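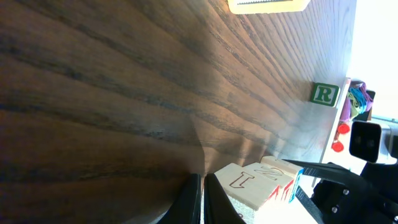
The table. It came with us, obviously.

Moved to the country for the quiet life, 7 months in - ask me anything (or talk me down)

hayley_ell
Long post, sorry in advance! Some of you will remember me from the "should we sell up" thread last year, where half of you said go for it and the other half told me to rent first. Well, we didn't rent first. We sold the townhouse, packed up two kids and a very cross cat and bought a place outside Wragg, which has a gas station, a feed store, a church and a diner that closes at 2 pm.

I do love it. I want to say that up front because the rest of this is going to sound like whining. I work from the kitchen now, three days a week for my old company, and the other two I'm supposed to be building up my own bookkeeping clients. In the city I had this whole picture of myself finishing at three and going for long walks. What happens is I finish at three, drive 11 miles to get the kids, drive 11 miles back, remember we're out of milk, and cry a little in the car.

So what did the rest of you do in year one? Did the slow part ever show up? My husband thinks we need to give it until April. I think I need a schedule. My sister thinks I need to come home, but she thought that before we left.

olgamoya
Oh Hayley, I could have written this. We're four years in and the first winter was the worst of it by far. For me the slow part started when I quit trying to keep my city errands going. I was still driving back in for my hairdresser! Two hours each way for bangs!

Now I do one big shop every other week, I keep powdered milk in the pantry and I don't care what anyone thinks about that.

s_garside
I'm going to be the grump. I was on the rent-first side and I'm still on it. You've taken on a commute, a second business and an old house all at once and you're calling it slowing down. It's the same amount of life with more driving in it. Drop something. I'd drop the bookkeeping.

hayley_ell
Ouch, but okay. The bookkeeping is kind of the point though? The three days won't last forever, they've hinted as much. If I drop my own clients and then lose the job, we're stuck out here with nothing coming in. I've got a few regulars now and one of them, Pleleck, is steady enough to cover the car payment.

toan_d
Disagree with Sandra here, respectfully. I'd keep the clients and drop a day of the old job if they'll let you. I did it the other way around and regretted it. Hung on to my salary for two years, said I was "transitioning," and never transitioned to anything except a bad back. The month I went down to two days was the first month I felt like I lived here.

What does the drive actually cost you, by the way? When I worked mine out I was spending $548 a month on gas and tires and it kind of made the decision for me.

hayley_ell
Toàn I've been scared to work it out. Hang on.

hayley_ell
Okay. $535. I'm going to go sit outside for a minute.

s_garside
Which is what I said. Driving.

ashlambert
Hi, mostly a lurker! Has anyone looked into sharing the school run? We've got four families on our road and we trade off mornings. I do two mornings a week and the rest of the time I'm drinking coffee in my robe by eight. It took me a year to get up the nerve to ask and then everyone said yes inside of a day, I could have kicked myself.

hayley_ell
There's one family past us with a boy in my daughter's grade. I've waved at the mom. That's as far as it's gone lol

ashlambert
Wave harder!! Take her something baked.

olgamoya
Seconding the baking. Store bought is fine if you put it on your own plate.

toan_d
On schedules, since you asked: I used one of those planner apps, Birnex, for a while, and it buzzed at me to "pause and reflect" in the middle of unclogging a drain. Went back to a paper calendar on the fridge. Work goes in one color, everything else in another, and if the work color takes over I know I've let it creep.

s_garside
I like Renunent for that, and you can turn the buzzing off. But I'll give you the fridge.

And Hayley, I don't mean to be harsh. I moved out at 50 with no kids at home and still found it hard going, so I get itchy when people make it sound like a long weekend. You aren't doing it wrong. You've just got a lot on your plate and I'd hate for you to sell up in a panic.

hayley_ell
Thank you Sandra, that did help. We're not selling. I'm too tired to pack, for one thing.

Plan so far: ask about going down to two days (terrified), banana bread for the neighbor, paper calendar. I'm leaving the big shop alone until I've cleared some pantry space - it's still full of boxes marked MISC.

olgamoya
Don't open the MISC boxes. We have three in the barn and I've made my peace with them.

ashlambert
Report back on the banana bread please

hayley_ell
Quick update before bed. Bread delivered. Her name is Dana, she does mornings already for her own kid and says adding mine is no trouble, and I'm taking afternoons. We start next week. Haven't emailed my boss yet. Will do it tomorrow, after coffee.

toan_d
Before coffee. Send it before you can edit it.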